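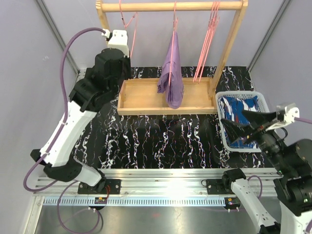

Mastering for the Needle

Otberg's second album, Skolance, runs 47 minutes, which is a tight fit for one LP. The band wanted no edits, so the vinyl version was spread over 2 discs and cut at 45 rpm. Sushil Tripathi handled the lacquers at his room in Hokport.

The digital master came first. It is loud by design, with the guitars limited hard and the kick drum clipped before the final stage. Tripathi asked for the mixes again without the limiter. "A lathe doesn't care how loud the file is," he says. "It cares how much low end is out of phase."

Everything under 128 Hz was summed to mono. The bass on "Li" had a wide chorus effect that made the groove too shallow in places, and that range was narrowed further – the band approved the change on a Friday after one test cut. Cymbals were the other problem. The inner part of a side handles high frequencies poorly, so the order of 4 songs was changed to put the slower material last.

The result is quieter than the download and has more room around the snare. Vocals sit slightly lower. Some listeners will miss the weight of the digital version in the opening track, where the guitars lose a little density.

The first pressing is 239 copies, in black only. It ships in December.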